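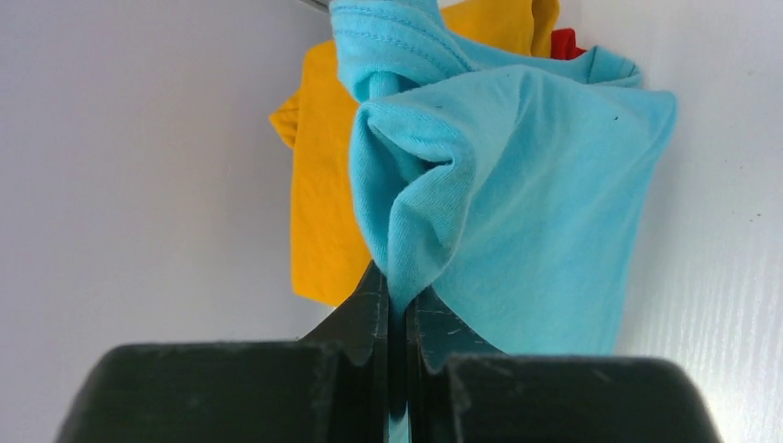
Ladard Road Knitting and Mending Club
Minutes of the January meeting

Present: Marietjie Magagula (chair), Ruan Motaung, Najwa Chidiac, Vusumuzi Makhubela and me, Marthinus Cele, taking notes with a borrowed pen. Apologies from the Jacobs sisters, who both have colds.

We started at ten past seven, a bit late as the hall key was stiff again. Marietjie read out last time's minutes and we agreed them, once I'd put right the spelling of Najwa's surname (sorry Najwa!).

Money: we have £688 in the account, which is more than I expected after the Christmas tea. Ruan would like to spend some of it on decent lamps. I'm all for it - I dropped a whole row last month and never saw it go. He'll get prices from Madeo and bring them next time.

Wool order: Cavov have put up their postage, so we're going to send in one big order between us. Names and colours to Najwa please, and do write the shade number down, "the greenish one" is no help to her.

Mending table at the spring fair: long chat about this. Vusumuzi thinks we should take small holes and loose buttons only, no zips. Marietjie wanted zips. We voted and zips lost, though she'd like it noted that she still thinks we're wrong. We'll need five people on the table, so please sign up on the sheet by the kettle.

Beginners: around 9 people have asked about a class. Vusumuzi has offered to teach casting on, and I said I'd help with purling.

Any other business: whoever has the long circular needles, could we have them back?

Next meeting at 7 in the small room. Ruan is bringing the biscuits.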